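**Makris 2 countertop sealer, for marble and other natural stone**

Item number 797. Sold by Nurum, supplier of care products for stone surfaces.

Makris 2 is a water-based sealer for marble, limestone, travertine and granite which are used inside the house. It goes into the pores of the stone and slows down the liquids that want to go in after it. It does not make a film on the surface, so the stone keeps its natural look and its natural touch. The shine of a polished stone stays as it was before, and a honed stone stays matte.

Please read the full page before you order. Most of the complaints we receive are coming from customers who expected protection from acid, and no sealer of this type can give it.

## What it is good for

- Kitchen countertops and islands
- Bathroom vanity tops
- Window sills and shelves
- Table tops of natural stone

Makris 2 is not for shower floors, outdoor steps or quartz composite. For outdoor stone we have Firkier, which is made for frost and rain. On quartz composite the sealer cannot enter, and it will dry on top as a gray haze that is difficult to remove.

## What is in the box

- One bottle of sealer with screw cap
- 2 white cotton cloths
- 3 foam pads
- Printed instructions

Gloves are not included. We recommend thin nitrile gloves, because the product makes the skin dry.

## How to apply

Clean the stone one day before with a neutral cleaner. We suggest Baton stone soap, but any cleaner without acid and without wax is fine. Do not use vinegar, lemon or bathroom cleaner. Let the stone dry during the night. Stone that is still damp inside does not accept the sealer, even when the surface feels dry to the hand.

Shake the bottle. Pour a small quantity on the foam pad and spread it in a thin and even layer. Work on one section at a time, the size that you can comfortably reach. Leave the sealer for ten minutes. If some places become dry before this time, add a little more there.

Wipe off everything that stays on the surface with a cotton cloth, then polish with the second cloth. This is the step where people hurry. What is left on the stone will become sticky and will catch dust. When this has happened already, put a few fresh drops on the sticky place, wait one minute and wipe strongly.

Light marble usually needs two coats. Wait one hour between them. The countertop can be touched the same evening, but please keep water and oil away from it until the next day.
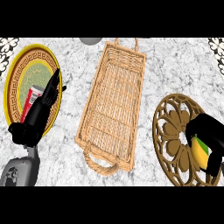

**How do I know when the marble needs to be sealed again?**

Put a spoon of clean water on the stone in a place you use often, and look at it after ten minutes. If the stone under the water became darker, the sealer is worn and it is time for a new coat. If the color did not change, you can wait and repeat the test in a few months.

## Etching and stains

A stain is a dark or colored mark made by something which went inside the stone, for example coffee or oil. Makris 2 helps against this, and gives you time to wipe. An etch is a dull spot made by acid, for example wine or tomato. It is damage to the stone itself, and it must be repolished.

## Storage and delivery

Keep the bottle closed, standing up, between 5 and 30 °C. Do not let it freeze. If the liquid has lumps after a cold transport, write to us and do not use it. From December to March we send only by the carrier with heated storage, so delivery in these months takes 2 days more.

Unopened bottles can be returned to Nurum. Opened bottles we cannot take back.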